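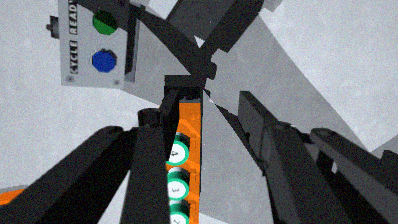 A declaration of assets is only useful if a reader can compare it with the one filed before it. The form now used by members of the Wurwood provincial assembly does not allow that, and the amendment tabled for the November session will not fix it.

The present rule asks each member to list property, business shares and debts within two months of taking office. It does not ask for a value on the date of filing. A member may enter the purchase price, the tax value or no value at all. Of the 869 declarations in the public register, six are follow-up filings by members who left office. The rest record where a member started and say nothing of where he or she ended.

The ruling bloc's amendment raises the fine for late filing and moves the register from the assembly library to the Tukel office of the election authority. Both changes are harmless. Neither touches the content of the form. A member who files on time, with every box filled in with a decades-old purchase price, will be in full compliance.

The opposition has done little better. Its spokesman, Nahuel Escobar, has spent the debate on the Lasis land sale and on which ministers knew of it. The sale deserves an inquiry. It is also the wrong case for judging the form, as the land was held by a cousin, and the form does not cover cousins under either party's text.

Two changes would be enough. The first is a market value for each item, dated, with the source of the estimate. The second is a closing declaration, filed on leaving office and printed beside the opening one.

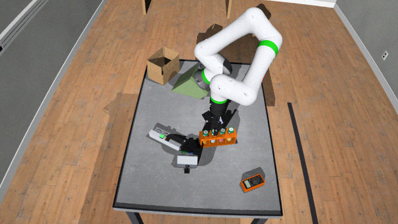
Wael Abdel Hamid wrote in after an earlier column to object that market values are themselves open to abuse, and that a friendly appraiser can make any gain disappear. He would rather see tax returns published in full.

The objection has weight. Tax returns, however, show income and leave out idle land, which is where most of the complaints in the province begin. A named appraiser can at least be questioned. A blank box cannot be audited, and the amendment as drafted leaves the box blank. Members should vote to send it back to the drafting office with the two changes attached.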